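발섬 작업대

발섬 작업대(Baltham bench)는 세스트소프의 공유 작업실에서 회원들이 조립하고 고쳐 온 탁상형 유리기구 취급 로봇 설비의 통칭이다. 완제품 로봇 팔 한 대를 중심으로 탁자, 손가락 패드, 기구 받침, 제어용 스크립트를 덧붙인 구성이며, 작업실 안에서는 그냥 "탁자"라고 부른다. 이름의 발섬은 첫 탁자를 가져온 동네 이름에서 왔다. 그 탁자는 다리가 흔들려 첫 겨울을 넘기지 못했으나 이름은 남았다.

설비의 공식 목적은 취미 화학과 염색 작업에서 용액을 재고 옮기는 일을 자동화하는 것이다. 비공식 목적에 대해서는 회원마다 의견이 다르며, 작업실 일지에는 "사람이 하면 2분 걸리는 일을 오후 내내 하는 장치"라는 항목이 지워지지 않은 채 있다.

개요

작업대는 세 부분으로 나뉜다. 팔과 두 손가락 그리퍼로 된 구동부, 천을 씌운 탁자와 그 위의 기구로 된 작업부, 그리고 탁자 너머에 쌓여 있는 컴퓨터와 전원 장치다. 세 번째 부분에는 정식 명칭이 없고 문서에서는 "뒤쪽"으로 적는다. 고장의 원인은 대개 뒤쪽에 있다.

주로 다루는 기구는 둥근바닥 플라스크, 눈금실린더, 깔때기와 유리 이음 부속이다. 비커처럼 바닥이 평평하고 협조적인 기구는 초기에 다 성공해 버려서 흥미를 잃었다고 한다.

역사

첫 시도는 세풀베다(Sepúlveda)라는 이름의 자작 팔이었다. 취미용 서보와 합판으로 만들었고, 빈 플라스틱 컵을 들 수 있었으며, 컵에 물이 들어 있으면 들 수 없었다. 회원들은 이를 토크 부족으로 설명했지만 어깨 관절의 나사 하나가 처음부터 끼워지지 않았다는 사실이 해체할 때 확인되었다. 세풀베다의 아래팔은 현재 공구 벽에서 케이블 걸이로 쓰인다. 이 역할에서는 한 번도 고장 난 적이 없다.

이후 작업실은 팔을 직접 만드는 일을 포기하고 기성품 팔 주변의 모든 것을 직접 만드는 쪽으로 방향을 바꾸었다. 이 결정은 토요일 회의에서 내려졌고 11명이 참석했다. 찬성표가 몇 표였는지는 기록되지 않았다. 회의록의 나머지는 탁자를 어느 벽에 붙일 것인가에 관한 내용이며, 결론은 "벽에 붙이지 않는다"였다.

11월에는 콘드빌(Kondville)의 자매 작업실에서 같은 구성을 복제하려 했다. 도면을 그대로 따랐으나 도면에는 탁자 높이가 빠져 있었고, 콘드빌 쪽 팔은 상당 기간 탁자 위 허공에서 대단히 정밀하게 플라스크를 집었다. 현행 도면에는 높이가 두 군데 적혀 있다. 두 값은 일치한다.

구성

팔과 그리퍼

팔은 탁자 가장자리 바깥의 받침에 세우고 탁자 위로 뻗게 한다. 전선은 팔 바깥으로 돌려 감고 끈으로 묶는다. 전선을 안쪽으로 깔끔하게 넣는 방안이 여러 차례 제안되었으나, 제안한 사람이 직접 해야 한다는 규칙 때문에 실행되지 않았다.

그리퍼는 두 손가락 평행식이고 손가락 안쪽에 어두운색 패드를 댄다. 패드는 작업실에서 가장 많이 개정된 부품이다. 1판은 미끄러웠고, 2판은 너무 잘 붙어 실린더를 놓아주지 않았다. 3판이 현재까지 쓰이는데, 특별히 좋다기보다 이때쯤 다들 지쳐 있었다는 평이 있다.

탁자와 천

상판 전체에 검은 천을 씌운다. 천은 보풀과 먼지를 훌륭하게 모은다. 시작 전에 점착 롤러로 한 번 훑는 것이 절차서 첫 줄에 있으며, 절차서에서 가장 덜 지켜지는 줄이기도 하다. 또한 천은 밀면 밀리므로, 기구를 내려놓은 뒤 손가락을 벌리기 전에 아주 조금 더 내려가는 동작은 금지되어 있다. 이 동작을 허용했던 판본에서는 천과 기구가 함께 이동했고, 스크립트는 이를 성공으로 기록했다.

플라스크 받침

둥근바닥 플라스크는 코르크 링 위에 앉힌다. 3D 프린터로 뽑은 받침도 여러 종류 있었지만 코르크가 값싸고 조용하며 유리를 덜 놀라게 한다. 코르크 링의 단점은 플라스크가 기울어진 채로도 만족스럽게 앉아 있다는 것이다. 사람은 기울어진 플라스크를 보면 무심코 바로 세우는데, 로봇에게 이 무심코를 가르치는 일이 미해결 과제 목록의 맨 위에 있다.

작업 절차

표준 절차는 다음과 같이 진행된다.

코르크 링을 탁자 가운데 부근에 놓고 플라스크를 앉힌다.
깔때기를 쓰는 순서라면 플라스크 목에 꽂고 넓은 쪽이 위를 향하는지 확인한다. 확인 항목에 이것이 왜 있는지는 일지를 참조.
눈금실린더를 플라스크에서 떨어진 곳에 세운다.
팔을 대기 자세로 보내고, 사람은 비상정지 버튼 옆에 선다.
느린 속도로 한 차례 빈손 동작을 돌린 뒤 본 동작을 실행한다.
끝나면 기구를 씻는다. 이 단계는 자동화되어 있지 않다.

육각 바닥이 달린 투명한 유리기구는 줄기 부분을 수직으로 잡는다. 바닥을 잡으면 더 안정적일 것이라는 생각은 누구나 한 번씩 하며, 누구나 한 번씩 해 본다. 유리가 투명해서 카메라가 경계를 놓치는 경우가 잦고, 그때마다 소프트웨어는 탁자 위에 아무것도 없다는 확신에 찬 보고를 내놓는다.

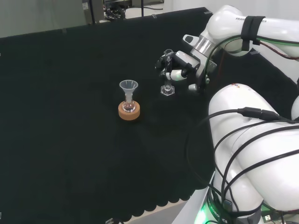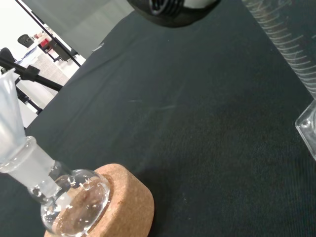

검은 천을 씌운 작업대와 코르크 링에 앉힌 둥근바닥 플라스크.

알려진 문제

유리 이음부가 끼워진 플라스크는 깔때기가 꽂힌 플라스크와 같은 물체로 인식되지 않는다. 현재는 작업 시작 전에 사람이 목록에서 골라 준다. 목록에는 "기타"가 있고 사용 빈도가 가장 높다.

손목 카메라의 시야는 좁다. 기구의 윗부분이나 받침 일부가 시야를 벗어나면 위치 추정이 한쪽으로 쏠린다. 카메라를 더 높이 다는 개조안은 팔꿈치와 부딪쳐 철회되었다.

눈금 읽기는 시도 중이다. 가느다란 눈금과 작은 숫자를 비스듬한 각도에서 읽는 모듈이 있으나, 같은 실린더를 두 번 읽혀서 같은 값이 나오면 일지에 별표를 친다. 별표는 드물다.

케이블이 팔 아래쪽에 늘어져 대기 자세로 돌아갈 때 걸리는 문제는 해결된 것으로 분류되어 있다. 해결책은 대기 자세를 바꾼 것이다.

안전

동작 중에는 탁자 안으로 손을 넣지 않으며 보안경을 쓴다. 산과 유기용매는 금지이고 용액은 물과 식용색소, 염색용 희석액으로 제한한다. 깨진 유리는 천째로 걷어서 치운다. 여분의 천은 창고 두 번째 칸에 있고, 비어 있으면 마지막으로 쓴 사람이 주문해야 한다. 마지막으로 쓴 사람이 누구인지는 대체로 밝혀지지 않는다.

평가

작업실 내부 평가는 엇갈린다. 염색을 하는 회원들은 손으로 따르는 편이 빠르다고 지적하며 이 지적에 대한 반론은 아직 접수되지 않았다. 반면 로봇 쪽 회원들은 작업대 덕에 좌표 보정, 파지력 조정, 투명 물체 인식을 직접 다뤄 보았다는 점을 든다. 두 집단은 같은 싱크대를 쓴다.

콘드빌 쪽은 복제 설비를 체스 말 옮기기에 쓰다가 유리기구로 돌아왔다. 체스 말은 불투명해서 너무 쉬웠다는 것이 그쪽 설명이고, 상대가 없어서였다는 것이 세스트소프 쪽 설명이다.

같이 보기

세풀베다 (자작 로봇 팔)
평행 그리퍼
핸드-아이 보정
코르크 링
세스트소프 공유 작업실 일지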